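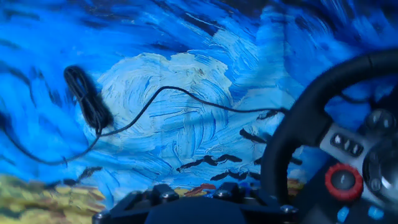
Workshop notes: wheels, cloths and cables

The steering wheel bench has been set up again in the side room and is open for booking through the usual sheet. Slots are 43 minutes, which allows for calibration at the start and a wipe-down at the end. Members who used the bench in December will find that the procedure has changed in several respects, set out below.

Surface. The bare metal bench top is ribbed, and small parts travel along the ribs until they reach the edge. A cloth is now laid over it before a wheel is put down. The cloth in use is the printed Van Gogh, Wheatfield with Crows, bought from Jurnetik when the plain grey ones were out of stock. It may be laid at any angle. It should be pulled flat, with no fold under the wheel housing, as a fold will tilt the wheel enough to give a false centre reading. Tape is not to be used on the cloth. Two earlier cloths were lost to adhesive.

Position of the wheel. Work on the buttons and dials is done with the wheel face up. Leave the cable on the same side as the socket you intend to use, and do not wrap it round the rim. The inline unit on the cable should rest on the cloth. If it hangs over the side, its weight goes on to the strain relief, and that is the part which has failed most often on the older wheels.
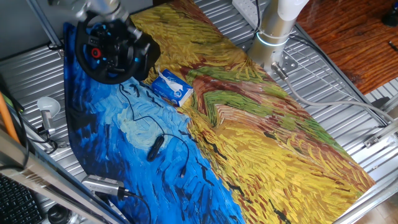 The bench with its cloth on, wheel towards one corner and the cable laid out across the blue.

Cleaning. Tissues may be used dry on the outside of the hub and on the spokes. For the rim, use the lint-free squares from the Hedholm drawer, lightly damped with water. Alcohol wipes are not suitable for the rim covering or for printed symbols. The lettering on small buttons wears quickly enough without help, and a wheel with unreadable legends takes longer to test, as each control then has to be identified on screen. Grit collects in the notches of rotary dials. A soft brush is adequate. Turn the dial one step, brush, and repeat until it has gone through a complete turn.

Testing. The sequence is as follows. Connect the wheel and let it finish its own calibration with hands clear of the rim. Open the test page and confirm that the centre value is steady. Turn slowly to the left stop, return, then turn slowly to the right stop and return. The difference between the two end readings should not exceed 247 counts. A greater difference is entered in the log as a fault, even where the wheel feels normal in use. Press each button twice, the second time with the rim held away from centre, as an intermittent contact may show itself only when the internal lead is under tension. Rotary dials are tested in both directions.

Results go in the log under the wheel number, with the length of the test and any control that had to be pressed more than once. Entry 548 is the most recent complete entry and may be used as a pattern. Entries reading only "fine" or "OK" will be returned to the person who made them.

Cables. Coiling has been a matter of some disagreement. The current rule is a loose coil, no smaller than a saucer, held with one of the fabric ties. Tight bundles leave a set in the cable, and a cable with a set in it will pull a light wheel off line when placed on a smooth surface. Cables already set may be laid straight under the long board overnight. This improves most of them and cures a few.

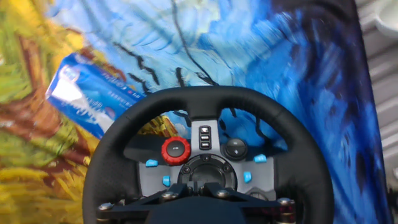
Cathal Ní Chonaill writes that the button test should come before the rotation test, on the grounds that a sticking button can hold the test page in the wrong mode and spoil the end readings. Two of the faults logged since the winter would have been found sooner that way, the letter adds, and the cost is no more than a minute per wheel.

The point is accepted for wheels with a mode button. The printed sheet will be altered at the next revision, and until then either order may be used if it is stated in the log.

Spares. The Gemo button caps have arrived, in dark and light blue only. Rim covering is on order from Mac an tSaoi. Requests for either should go to Cillian Breathnach in writing, giving the wheel number and the position of the control. Please do not take caps from wheels awaiting repair.

The next revision of the sheet closes for comments on Jun 21, 2019.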